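Communal laundry

A communal laundry is a room or small building where several households wash and dry their clothes with shared equipment. It may belong to an apartment building, a housing cooperative, a student residence, a campground or a town. The term is usually kept apart from the laundromat, a business open to anyone who pays, although the two use much the same equipment and the line between them is not always clear. Other names include laundry room, wash house and, in older American housing documents, tenants' laundry.

Contents
1 History
2 Layout and equipment
3 Booking and payment
4 Drying
5 Rules and disputes
6 The Derkby wash houses
7 Decline and return
8 See also

History

Washing clothes in company is much older than indoor plumbing. Where water had to be carried, it was easier to take the clothes to the water, and villages in many parts of Europe had a fixed washing place at a stream, spring or fountain. Some were no more than a row of flat stones. Others had a stone basin, a sloped edge for scrubbing and a roof on posts. In France the covered public basin is called a lavoir, and a large number survive, mostly as protected structures that no longer see any washing.

Public wash houses in cities came in the nineteenth century. They were tied to worries about disease in crowded districts, and many were built together with public baths so that one boiler could serve both. A user paid a small fee for a stall, a tub and hot water by the hour. Drying was done on sliding racks, called horses, which were pulled out of a heated closet, loaded and pushed back in. Mangles for pressing sheets stood in a separate room.

In the twentieth century the wash house moved indoors and closer to home. Large apartment blocks were planned with a laundry in the basement or attic, or in a low building in the courtyard. Early rooms had a coal- or gas-heated copper, a pair of concrete sinks and lines strung under the ceiling. Electric washing machines arrived piece by piece, and in many blocks the copper stayed in use for white linens for years after the first machine was installed.

Layout and equipment

A typical room has a sealed floor that falls slightly toward a drain, a water supply with shutoff valves at each machine, and ventilation to the outside. Washers and dryers are either set side by side along one wall or stacked. Stacking saves floor space but puts the upper controls out of reach for some users, and accessibility rules in many places call for at least one machine of each kind at a reachable height.

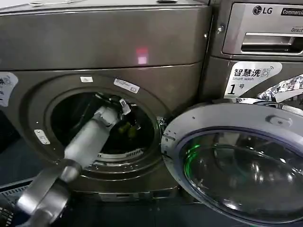 Front-loading machine with a dark metallic finish and a round door opening.

Front-loading washers are common in shared rooms. They use less water than top-loaders with a central agitator and spin faster, which shortens drying time. Their main drawback is the rubber door seal, where water and lint collect. If the door is kept shut between loads the seal can grow mold, and many rooms have a sign asking users to leave it open.

Machines sold for shared use differ from household models in several ways. Bearings and hinges are heavier. The controls are simpler, often with no more than a handful of programs, and service panels open from the front so that a technician does not have to pull the machine away from the wall. Many owners nevertheless buy household machines and replace them more often. Which choice costs less depends on the number of loads per week, the price of a repair visit and how quickly parts can be had.

Other fittings found in these rooms are a utility sink, a folding table, a hanging rail, a bench and a lost-property shelf. Water heaters may be shared with the rest of the building, although most current washers heat their own water from a cold supply.

Booking and payment

The oldest way of sharing a laundry is to go when it is free. This works in small buildings and in places where people are home at different hours. Larger buildings usually adopt some form of booking. A paper calendar on the wall is the simplest. A well-known older system uses a wooden or metal board with a hole for each time slot, into which each household locks a numbered cylinder of its own. The board shows at a glance which slots are taken, and no household can hold more than one at a time.

Electronic booking has replaced the board in many buildings. The resident picks a slot on a wall panel or phone, and a tag opens the door during that slot only. The change has made it easier to book at a distance and also easier to book and not turn up, so many systems release a slot that has not been used within 15 minutes.

Payment varies by country and type of owner. In some rental housing the cost is included in the rent and no charge is made per load. Elsewhere machines take coins, tokens, prepaid cards or phone payments. Coin boxes need to be emptied and attract break-ins, and they have become less common for that reason. Under a route contract, a firm installs and services the machines at its own cost and shares the income with the building owner. These contracts tend to run for several years and may renew without notice.

Drying

Drying takes more time than washing in most rooms and is the usual cause of a backlog. A wash program may finish in well under an hour while a full load of cotton needs longer than that in a dryer. Planners deal with this by fitting more dryers than washers, by fitting dryers of larger capacity, or by adding a drying room.

Tumble dryers fall into three groups. Vented models blow warm, moist air outdoors through a duct. Condenser models cool the air and collect the water in a tank or drain. Heat pump models also collect the water but reuse the heat, so they draw much less power and run at a lower temperature, with longer cycles as the cost. 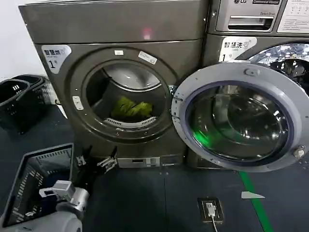

Lint is a concern with all three. Fibers shed by clothing gather on the filter and, where the filter is torn or badly seated, in the duct and around the heater. A clogged filter lengthens the cycle and raises the risk of fire. In shared rooms no single user feels responsible for the filter, and housing managers commonly have ducts cleaned on a fixed schedule for that reason. Long ducts with many bends clog sooner than short straight ones.

A drying room has lines or rails and either a heater with a fan or a dehumidifier. It is gentler on wool and on garments with elastic, and it can take bedding that would ball up in a drum. The disadvantage is that laundry stays behind in the open for hours. Outdoor lines remain in use where there is a yard, though some leases forbid them on the grounds of appearance.

Rules and disputes

Most rooms have posted rules on hours, cleaning and what may be washed. Horse blankets, rugs, dyed fabric and clothes soaked in oil or solvent are often banned. Quiet hours commonly begin in the evening, as spin cycles carry through concrete floors.

Disputes follow a small number of patterns: overrunning a slot, taking someone else's slot, leaving lint or spilled detergent, and removing another person's laundry from a machine. The last of these is the most contested. Some house rules allow it after a set wait, others forbid it outright, and many say nothing. Strong fragrance is a newer complaint, mainly from residents with allergies, and a few buildings have set aside one machine for unscented products.

The Derkby wash houses

The town of Derkby kept an unusually full record of its shared laundries. The first was opened by the Lo Presti mill for its workers, next to the dye works, and drew hot water from the mill boiler. After the mill closed, the town took over the building and put up others on the same plan, each with 8 stalls and a drying loft with slatted walls. The largest, on Wola Street, served 200 households at its peak.

The local historian Saron Dinsa later compiled the attendants' daybooks, which run to 1132 pages. They list fees, coal deliveries, broken wringers and, in one October, a quarrel over a missing tablecloth that fills several entries. The machines at Wola Street were replaced twice under contract with Prorari, a regional supplier, before the building was converted to a library branch. The drying loft is still there and is used to store chairs.

Decline and return

The spread of cheap household washers reduced the demand for shared rooms — first in single-family housing, then in apartments. Many basement laundries were turned into bicycle storage or rented out. Buildings with old plumbing have been slower to change, as adding a washer to every unit can overload drains and wiring that were never sized for it.

Some new housing has gone back to the shared room, mainly to save floor area. A laundry placed on the ground floor with windows is generally better used than one in a basement, and it is sometimes combined with a lounge or workshop. Energy savings are possible with larger, more efficient machines, but they depend on users running full loads.

See also

Clothesline
Lavoir
Laundromat
Mangle (machine)
Public bathing

This page was last edited on March 2, 2026.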